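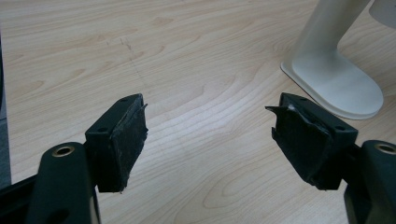
Light wood, with a good stretch of tabletop left bare.

18 November 2025
By the Julside home desk

I bought my table secondhand in October for $400, and oh, I love that pale wood! It gets two coats of oil a year (I use Greline, the unscented one) and I wait 15 minutes before wiping off the extra. Mugs go on coasters, mostly. My last table was so dark that every crumb showed.

We use cookies to improve your visit. Accept | Manage settings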